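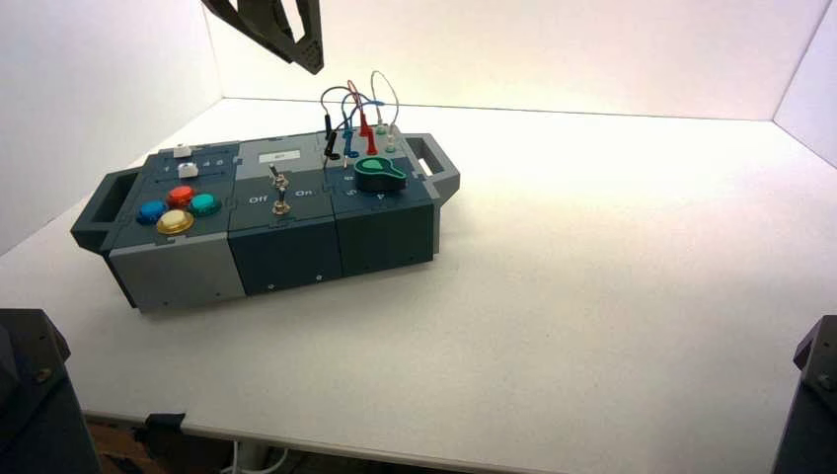 The gray box on its white table.

The deployment was supposed to take 20 minutes, and Vira Lysenko had told her mother so on the phone, which was her first mistake, her mother being a woman who wrote things down.

"So you'll be at dinner by seven," her mother had said.

"I'll be there by seven," said Vira, and she meant it, the way you mean things in the afternoon with a fresh cup of tea and all the little lights on the status page showing green.

Carance was the name of the platform, and Horden was the piece of it that Vira looked after. She had looked after it for so long that new people on the team sometimes said "ask Horden" when they meant "ask Vira." It passed messages from one service to another. That was all it did, and it had done it through two changes of cloud provider, one change of company name, and the long August when everybody else's containers kept falling over in the night and Horden just went on carrying its mail up and down the stairs like a good old postman.

Tonight they were retiring it. The new service was called Bako, and it was written by Amarachi Idahosa, who was young and quick and kind, and who had brought a lemon cake to the office that morning because she felt bad.

"You don't need to feel bad," Vira had told her, with her mouth full. "It's a message queue, sweetheart."

"I know," said Amarachi. "But I read all the comments in it. You wrote them so nicely."

Well! Nobody had ever said such a thing to Vira about a comment, and she had to go and stand in the kitchen for a minute and pretend to look for a spoon.

So at 14 minutes past five they began. Amarachi moved the first slice of traffic over to Bako, and Bako took it without a hiccup. Then the next slice, and the next. Folasade Edet, who ran the team and liked to be near things when they happened, pulled up a chair and ate the crumbs out of the cake tin. On the big screen one line went down and another went up, and they crossed somewhere in the middle, as pretty as anything.

Then the line for Horden stopped going down.

"There's something still talking to it," said Amarachi. "It's tiny. One message every few minutes."

"From where?" said Folasade.

"It just says Sirkport."

They all looked at Vira, and Vira looked at her shoes, for she knew perfectly well what Sirkport was. She had set it up her first winter at the company, when she and Ese Fashola had the night shift and the heating was broken. Ese was in another city now and had grandchildren. But back then they'd had opposite ends of the building to mind, and no chat program worth the name, and so Ese had written a small script on her side and Vira had written a small script on hers. When one of them was awake and at her desk, the other one's terminal would print a line. Ese's said "kettle's on." Vira's said "still here."

"I thought it was turned off," said Vira. "I thought it went when the old machines went."

But somebody moving the old machines had been careful, as somebody usually is, and had packed it up in a container with everything else and carried it along. It had been saying "still here" all these years, into a queue that no one read. Amarachi opened it and there they were, 100 to a page, and pages and pages of them.

Folasade put down the cake tin. "We can't cut over with a live producer," she said, but gently.

"No," said Vira. "No, of course not. Give me a minute."

It was nearly seven by then. She called her mother and said she would be late, and her mother said the soup would keep. Then she scrolled through her phone to a number she had not used since the last birthday but one, and she sat with her thumb over it — she wasn't sure what time people with grandchildren went to bed — and then she pressed it.

It rang 4 times.

"Vira?" said Ese. "Is something down?"

"No, nothing's down," said Vira. "Is your kettle on?"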